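Consent form wording for leftover samples, second use by a company

Forum: Research Law and Ethics > Consent and Privacy
Replies: 6

catalina_b
Hello everybody. I coordinate a small study on wound healing at the Rostemmont clinic. We have 596 blood samples in the freezer, collected for our own research. Now a company, Likden, wants to receive part of them to develop a test. Our consent form says "my samples may be used for future medical research". It does not mention companies or other countries. Likden is in another country and their lawyer says the sentence is broad enough. I am not so sure. Must we ask all donors again?
Catalina Benítez

Sulleck
I would say the lawyer is right. Developing a test is medical research. If the samples go out with a code and you keep the key, Likden can't know who the people are. You need a good transfer agreement and that's it. We did the same with 14 partners and there was never a complaint.

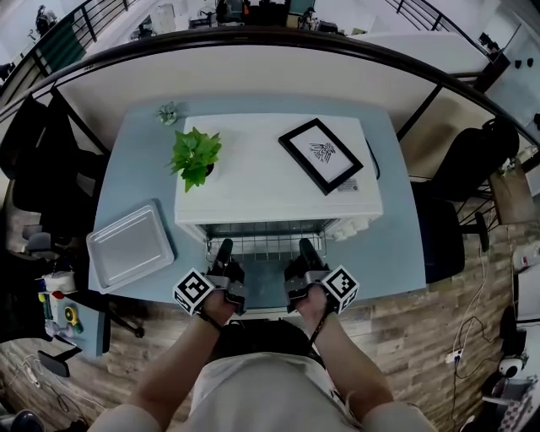
Re: Consent form wording
shafiq.bepari
I do not agree with Sulleck. Coded is not the same as anonymous. As long as the clinic has the key, you should treat it as personal data, at least on your side, and probably on the side of Likden too. And "no complaint" only means that the donors maybe did not know.

Catalina, three questions before anybody can give you a serious answer. Did the ethics board see the information leaflet together with the form? Sometimes the leaflet says more than the form, or it promises something like "your samples stay in our hospital". Is there payment for the samples? And will Likden make genetic data from them?

catalina_b
Thank you both. I looked for the leaflet this morning. It says "researchers of the clinic and their partners". The word partners is not explained. There is a payment, but only for the shipping and the work of our lab. About genetic data, the draft agreement says "any analysis the recipient considers useful", and this sentence I don't like.

Sulleck
"Partners" covers Likden. I don't see the problem. If you write to every donor again you will get maybe half of the answers, and the collection loses its value. That is also not ethical toward the people who gave blood and want it to be used.

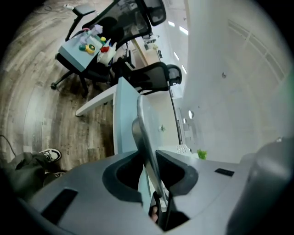 On that last point I feel strongly, because I have seen a very nice collection destroyed after a second consent round. The letters came back with wrong addresses, and the board said no answer means no.

shafiq.bepari
It is a fair point about the lost collection, but there is something between doing nothing and asking everyone to sign again. You can send a letter which explains the new use and gives the donors a period to say no. Whether this is enough depends on your national law and on your board, so ask the board first and in writing. With us the period was 10 weeks and only 5 people refused.

For the agreement I would change these points:
- the purpose is written down, with the name of the test
- no genetic analysis without a new approval
- no transfer to third parties
- the samples which remain are returned or destroyed at the end
- if a donor withdraws, Likden must stop within a fixed time

Sulleck
The list is okay, I would sign it also. The letter I still find too much for coded samples.

jchavez_lab
Chávez here, from the lab side. Please check also how many tubes per person you have left. We agreed to a return clause once and then the company had used everything, so there was nothing to return. Now we keep one tube of each donor and never send it.

catalina_b
This is very useful, also the tube. I will send the draft letter and the changed agreement to our board, they meet again in April. The sentence about "any analysis" I have already crossed out. Shafiq, may I write to you privately for the text of your letter?

shafiq.bepari
Yes, of course. It needs changes for your country, and please let a patient read it before you send it. Our first version was too difficult.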